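Three weeks of staring at walls

2023-08-30

I promised a few of you an update on the mobile base project, and I kept putting it off in the hope that I'd have something grand to report. I don't, quite, but I've had such a nice time with a small and rather silly problem that I'm going to tell you about it anyway, so get yourself a coffee.

The short version is that our planner was afraid of walls. We call it Druma (Lucian Bogdan named it back in June and won't say where the name comes from), and its job is to take whatever the perception side believes about the world and come up with an arm motion that doesn't hit any of it. Out in open space it was lovely. Put it near a big plain surface and it would dither, throw away one plan after another, and finally time out at 3000 milliseconds with that cheerful little "no solution" message I have come to dread.

So I went into the simulator and started looking at what there is to look at when a camera has nothing but wall in front of it.

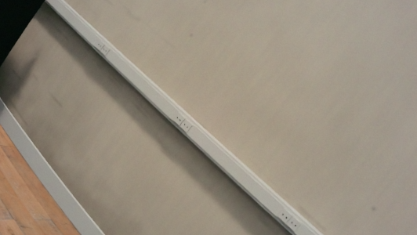
Wall, rail and a bit of floor from the simulator, at the tilt that started all this.

My first theory was that the pose was wrong. When your straight lines all come in on a diagonal, you start to doubt every transform you ever wrote, and I spent a whole evening checking for a stray 90 degree rotation. There wasn't one! The transforms were fine. The trouble was in the plane fitting, which was treating the rail and the wall as one thick, wobbly surface and then padding it with a generous safety margin on top. By the time the planner saw it, the wall had swollen out into the room like bread dough.

Splitting the fit in two helped right away. I run a coarse pass for the large surface, then a second pass on whatever sticks out from it, and each gets its own margin. Out of 129 saved planning problems that used to time out, all but 3 now come back with a path. I was so pleased that I called Dorin Mocanu, who listened very patiently and then asked how it did with shadows.

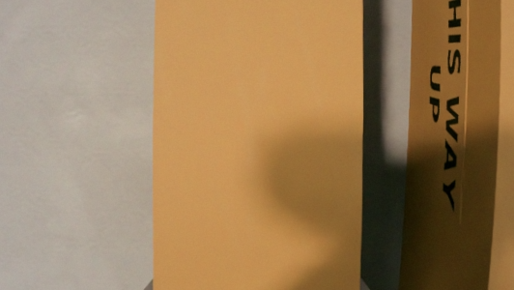

Well, it did badly. We use a color cue to decide where one surface stops and the next begins, and a soft shadow across plain cardboard was enough to make it split a single flat face into two. Then the margins got added twice, and we were back to bread dough. Dorin's suggestion was to let depth have the final say and use color only to break ties – a sensible idea that I resisted for two days out of pure stubbornness, having written the color part myself.

He was right, of course. I moved the weighting into the config file so that I can fiddle with it without rebuilding everything, and I added a small viewer that draws the padded surfaces over the camera view. I should have written that viewer months ago. Half of my bugs would have been obvious in a minute if I'd had it.

Next up are the 3 stubborn cases, which all seem to involve the wrist getting itself folded up in a corner, and then I want to go back to the path smoother – it has been making some very odd little loops lately.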